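Category: Student Work / Corporate Finance

For my term report I looked at the Omico spin-off of Skesov, its packaging unit. Management promised the split would "unlock" 500 million dollars for shareholders. I doubt it. The two firms still share a warehouse lease and a lender, and a new head office costs 15 million a year to run.
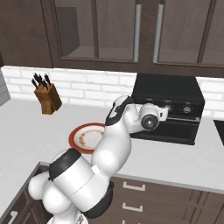
Where was the extra value supposed to come from?

Mostly from a higher price multiple on Skesov, which management compared with Tlapale, a faster-growing company with far less debt.

I redid the comparison using Cledex, a closer match on margins. Skesov then comes out at 532 million in total — debt included — and most of the gain is gone. My classmate Lụa Đồng thinks I am too hard on the managers, who may run a smaller firm better.
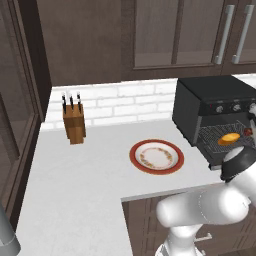 Maybe so, but after 48 weeks of trading I found no sign of it in the margins. The May filing blames one-time costs, and the one before it did too. I would want two more years of accounts before changing my mind.

3 comments | 15 shares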